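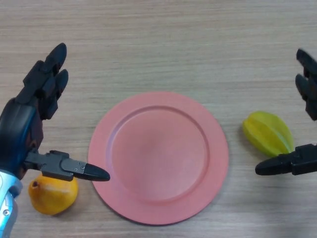 Lallen sales programme: progress to end of August
Last updated: August
2 shares | 0 comments

Of the 81 homes Varer agreed to market, 80 are now listed. The last is held up by a boundary query at Jendar - Sushil Ahuja is dealing with it.

Offers have been accepted on 56. Average time from offer to exchange is unchanged. Viewings stand at 687, most of them at the McGrath Road end.

Two sales fell through at survey stage. Both homes were relisted at the same price.

Spending is within the agreed grant. Anju Negi will send the fee schedule separately, with revised completion dates for the unsold homes.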